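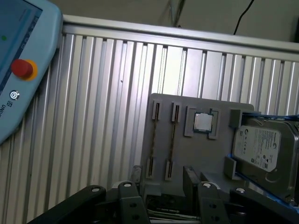
Every July the small football clubs lose their best players, and every July we clap for it. I think we clap too quickly. When Danjuma Eze left Binport for Jaleo, his old club received a fee of 4000 dollars. He had trained there since he was a boy.
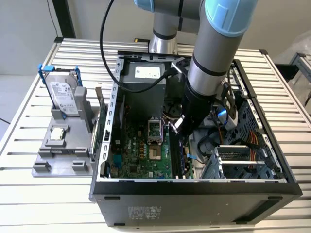 I don't blame the player. He has a short career and a family to help. But a club that draws up to 300 people on a match day cannot teach young defenders for free forever.

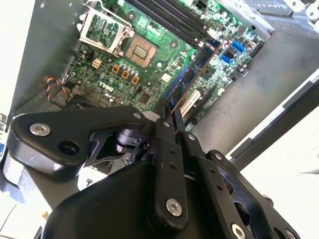
By Forough Taheri
16th July

My proposal is simple. If a player is sold again, the first club should get a fixed share, paid in the same month. Jaleo can afford this. Binport needs it to pay for the bus and for a coach of the under-twelves.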